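Sesden
Oct 29, 2024

Revised our rules for two-handed cloth work with hand-held grippers. Posting the main points here as a thread. They apply to folding, laying out and bed making. Rigid objects have a separate sheet.

1/ Scope. One operator, two grippers, one textile at a time. If a task needs a second textile moved out of the way first, that is a separate recording with its own label.

2/ Before the first take, check the screws at the foot of each linkage. Finger tight is a fail. We had 17 takes from the Zadero job thrown out over one that had worked its way out by a turn and a half.

3/ Wipe the jaw pads every 30 takes. Lint builds up faster than you expect on fleece and on anything brushed. A pad with lint on it slips, the operator squeezes harder to make up for it, and the width readings drift.

4/ Dark cloth. The old sheet said to avoid it. The new one allows it, on two conditions: the surface underneath must be clearly paler, and the folds must still be readable when you play back the first take. If all you get is a flat black shape, change the lighting and start again.

5/ On lighting: do not fix a dark garment by pointing a lamp straight at it. The bedding burns out before the garment shows any detail. Bounce the lamp off a wall, or wait for better daylight.

6/ Grip points. Take hold at opposite ends, lift both, then move. No dragging. Dragged cloth picks up the blanket under it, and you end up with two textiles in motion and a label that covers one.

7/ Long garments held lengthwise: keep the far gripper in view for as much of the take as you can. Part of it is enough. If it drops out of view altogether for more than 4 seconds, mark the take as "far hand lost" and carry on. Do not delete it. Sibiya uses those for tracking tests.

8/ Real rooms stay as they are. Pillows, shelves, things on the floor: leave them. The only items to remove are papers with names on, screens that are switched on, and photographs of people. Mirrors get checked from the working position, both hands raised, before recording starts.

9/ That last one was added after the Dirkum review. An operator's face was readable in a wardrobe mirror across most of a session. 380 takes to go through by hand. Checking first takes less than a minute.

10/ Scuffs and specks on the housings are fine. Cracks are not. A cracked housing flexes under load and the two hands stop agreeing with each other. Swap it and log the serial number.

11/ Failed grasps stay in. Label them as failed and say which hand. A set with no failures in it tells the next team very little about cloth.

12/ Someone asked about speed. There is no target. Work at the pace you would use to put the thing away at home. Anyone hurrying to raise their count is asked to stop for the session.

13/ Still open: whether knitted items need their own grip force limit. Current draft says yes, with no figure attached. If you have measured this on household knits, reply with the method and the pad material, please.
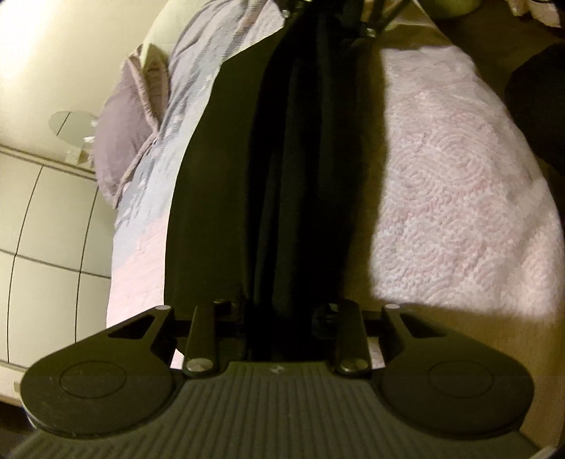 14/ Also open is the wording of 7. Two sites have read "in view" as the whole gripper, jaws included, and have been marking far too many takes as lost. It will probably become "any recognisable part of the gripper". The changed line goes out with the October copy of the sheet, and older takes do not need relabelling.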